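Chapter 5
Evaporation, or Why Things Dry Without Being Told To

After reading this chapter, you should be able to explain why a liquid can turn to gas well below its boiling point, name the conditions that speed it up, and predict which of two puddles will vanish first. You may also find yourself staring at puddles. It passes.

Most people meet evaporation long before they meet the word. You wash the dishes, you leave them alone, you go and do something more interesting, and the water goes away. It was not boiled. The kitchen never came close to 212 degrees. And yet the water left, quietly and without paying.
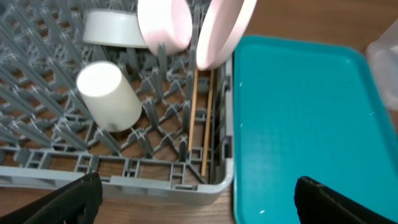 The trouble starts when we ask where it went. "Into the air" is the usual answer, and it is correct in the way that "into the economy" is a correct answer about your paycheck. We need to know how it got there, and why it went when it did.

Recall from Chapter 4 that the molecules of a liquid do not all move at the same speed. Some are slow, most are middling, and a few are going very fast indeed. Temperature tells us only about the average. A fast molecule deep in the liquid bumps into its neighbors and loses its advantage, as fast people do in crowds. A fast molecule at the surface, headed upward, may break free of its neighbors' pull and escape. When enough of them have done so, we say the liquid has evaporated.

Two things follow. First, evaporation happens only at the surface, so spreading a liquid out speeds it up. Second, the molecules that leave are the energetic ones, so the liquid left behind is cooler. This is why you shiver when you climb out of a lake in June, even if the air is warmer than the water was.

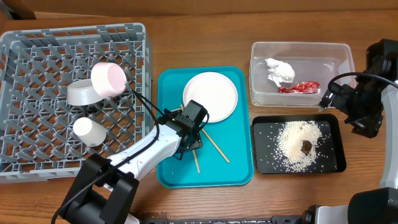

Text by the Utolska Schoolbook Group
Revised 4/24/23

Traffic also runs the other way. Water molecules already in the air wander back and rejoin the liquid. On a dry day few of them do, and the puddle shrinks. On a muggy day the two streams nearly balance, and your towel stays damp until you lose faith in it.

The town of Malisach, which we will visit throughout this chapter, learned this at some expense. Its reservoir, Lake Owusu, covers 229 acres and is shallow nearly everywhere. One dry summer the lake dropped 40 inches, and the town council suspected theft. The thief was the sky. Section 5.2 works through the numbers, and Section 5.3 looks at the Nusero cover, a floating sheet that the council bought afterward and argued over for years.

Before you go on, put a spoonful of water on a plate and another in a narrow glass. Leave both on the same shelf overnight. Write down which one you expect to dry first – in ink, please.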